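Noro Garment Cell – Progress Report to Flovier
Prepared by Pavithra Rai, cell engineer
Reviewed by Pavithra Reddy
Date: 11/02/2025

1. Scope of this report

The report covers setup, maintenance and repair of the two-arm folding cell since the July report. It does not cover policy training, which is reported separately by the Ntuli group. Spending is within the equipment line agreed with Flovier, with one exception noted in section 6.

2. State of the cell

The cell is running on its normal schedule. Both arms are in service. The left arm was out of service for part of the period while the wrist joint was opened and the cable run replaced. The right arm has had no unplanned stops other than the gripper faults described in section 4.

Total logged cycles at the time of writing stand at 3,355. A cycle is one garment picked up, handled and released, whether or not the fold was accepted. The cycle counter was carried over when the controller was updated, so the figure is continuous with the one in the July report.

3. Work surface and calibration

The work surface is made up of two tables pushed together, and the seam between them runs across the reach of both arms. In July we reported that the near table had crept forward under load, which put the taught heights off by enough to matter on thin fabric. The feet have been re-leveled and the tables are now checked against each other with a straightedge at the start of each shift.

Hand-eye calibration was repeated after the re-leveling and again after the left wrist was closed up. The second calibration did not agree with the first along the left arm's long axis. The cause was a mounting bracket on the left gripper that had been refitted slightly rotated. It was loosened, squared and tightened, and the calibration was repeated with an acceptable result.

Flat garments are used for the daily check. The operator lays a T-shirt on the near table and brings one gripper to the collar and the other to the bottom corner, then compares fingertip height on both sides.

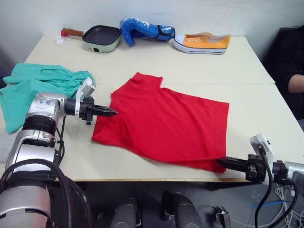
The tolerance on this check is 2 mm. If either side is outside it, the arm is re-zeroed before any cycles are logged. Operators had been recording only a pass or a fail. They now write down the measured value as well, so that slow drift can be followed from shift to shift. The sheet is kept with the controller log.

Clutter at the back of the far table has been left in place deliberately. The objects there are part of the background set agreed with Ntuli, and moving them invalidates comparison with earlier runs. Operators have been told not to tidy that row.

4. Grippers

Most of the maintenance time in the period went to the grippers. Three faults were seen.

Fingertip wear. The black fingers round off at the point and begin to slide on knit fabric. Wear shows first on small items, where the grip area is short. Fingers are now changed as a pair at 200 hours of run time, down from the interval we proposed in July. Replacement fingers come from Fandik, and the last batch fit without rework.

Slow closing on the right gripper. The jaws closed late after a long idle period. The slide was cleaned and regreased and the fault has not come back. We are keeping the warm-up routine in place for now – 80 open and close strokes before the first garment.

Loss of jaw position. This happened on the left gripper only, and only with the wrist rotated near its limit. The connector was found partly backed out. It has been reseated and a strain relief added. We consider this fault closed, subject to the inspection in section 5.

After any gripper work the arm is not returned to normal cycles until it has passed the small-item test. The steps are as follows.

Step 1. Run the warm-up strokes on both grippers with nothing on the near table under the fingers.

Step 2. Place a T-shirt flat and repeat the height check from section 3.

Step 3. Clear the shirt to the side. Pick up a sock by the opening with the left gripper and bring the right fingertip in toward the toe at reduced speed. Stop if the fingers meet or if the sock slips.

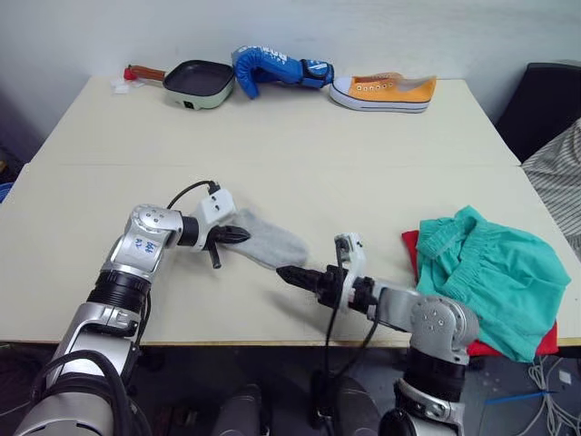
Step 4. Close the right gripper on the toe, hold the sock between both arms and move both wrists through the short test path. The sock should stay in both sets of jaws.

Step 5. Release, record the result and restore normal speed.

5. Cabling and floor area

Cable wear was the cause of the left arm downtime. The old run was too tight at the elbow and the jacket had split where it rubbed the joint housing. The new run has a longer loop on the outside of the arm. The right arm has the original cable and will be changed at the next planned stop.

Floor cables at the right side of the cell are not yet in a duct. This was an open action in July and remains open. The duct has been ordered. Connectors on both arms will be inspected monthly until the new runs have been through one full service interval.

6. Costs and requests

The replacement cable for the left arm was bought outside the planned schedule and charged to the spares line. The matching cable for the right arm was ordered at the same time to avoid a second delivery charge.

We ask Flovier to approve two items:

– a standing order with Fandik for gripper fingers, at the shorter change interval
– one spare gripper, complete, to be kept at the cell

7. Next period

Change the right arm cable. Install the floor duct. Review the recorded height values and decide if the shift check can move to once a day.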